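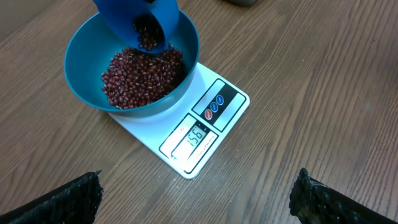 Red beans in the bowl, on the kitchen scale.

Thread on the Polus night tickets, as a few of you asked after last week's post. I fish there most weeks through the winter and have read the new rules twice, so this is what I know.

Polus is the old gravel pit behind the Hegyi yard. Carp, bream, some good perch along the roped-off side, and pike that hardly anyone fishes for. Day tickets stay as they were. The changes are all to nights.

From January a night ticket costs £20 and covers 16 hours, from four in the afternoon to eight the next morning. Before, it was a flat charge for any night and you could arrive when you liked.

You have to book. There is no paying on the bank any more. The bookings go through the Hegyi shop, either at the counter or by phone before noon on the day. They don't take messages left on the answerphone. I tried.

When you book you are given a swim and that is your swim. If the one next door is free when you get there, you still can't move without ringing first. The number is on the board by the gate, under the map, and the signal is poor down there so ring from the car park.

Rods: 2 per person at night. It used to be three. I know some people are annoyed by this. I rarely put a third one out after dark anyway, it mostly gave me something extra to tangle.

The gate code changes every month now. If you have a season ticket the new one comes by text. If you book a single night they tell you at the counter. Lock it behind you even if someone is coming in just after you.

Now the catch returns, which is the bit most people skipped.

Every night ticket comes with a return card. You fill it in and drop it in the box at the gate on your way out, even if you caught nothing. A blank is still wanted. Two missing cards and you can't book again until you've spoken to the shop.

The card asks for species, weight, swim, the time of the take and the bait. No need to say what rig. Weights in pounds and ounces are fine, so are kilos, but say which. Last year's cards apparently had a lot of sevens on them that could have been either.

The day and night returns for last year came to 3,538 fish. Bream were well over half of that. The full list is pinned up inside the shop by the till, swim by swim, and worth ten minutes of your time if you are going in for maggots.

What I took from it: the deep swims by the pump house did very little between dusk and midnight and then picked up towards morning. I had been packing up at one or two and driving home. I'll stay on this time.

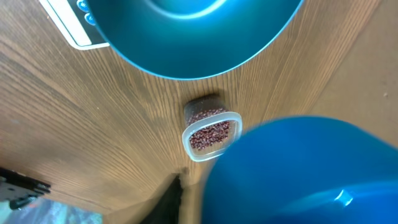

Kinga Jakab

The perch figures are low, but I think that is down to people not writing small ones down. I'm guilty of it. If you have eight little perch on worm you don't want to get the pen out every time.

Bait rules haven't changed much. Boilies, pellets, maggots, worms and sweetcorn are all allowed. Tinned meat is allowed, but take the tin home. Nuts are banned altogether, raw or prepared. Any particles must be soaked and boiled before they go in the water.

Someone asked about livebaits for pike. No. Deadbaits only, sea fish only, and you need wire traces and long forceps with you. They do check. I was asked to show mine in the rain at half past six in the evening and had to empty the whole bag to find them.

Bait boats. Still allowed in daylight, not allowed on night tickets. That includes the little Prulo ones. I've got one and it is a decent boat, but I can see why people in the next swim don't want it going past their lines in the dark.

Echo sounders are fine from the bank. No boats of any other sort, no inflatables.

Bivvies have to be green or brown and pitched behind the path. Swims four and five have no room for anything bigger than a one-man. I have a Helix shelter, which is the short one, and it just fits in five if you peg the front at an angle.

No fires. Stoves are fine if they are off the ground.

Unhooking mats are compulsory for every species now, bream included. Nets must be dipped in the tank by the gate and the tank is very cold this time of year, so bring gloves or a towel.

Parking: not along the Hegyi fence. Lorries come out of there from five in the morning and they need all of the turn. Use the field side even when it's muddy.

A couple of replies asked whether guests can sit with you overnight. One guest, not fishing, and their name has to go on the booking. Dogs on a lead.

Under-16s need an adult who also has a ticket. I don't know whether the junior price applies to nights. The sheet doesn't say and I forgot to ask. Will add it here when I've been in.

Edit to the bit about booking: noon is for the same day. You can book up to two weeks ahead if you go in person.

I'm down there next for a night in swim nine, after bream to start with and then probably a sardine out for pike at first light. If you're in ten, say hello – I'll have the kettle on.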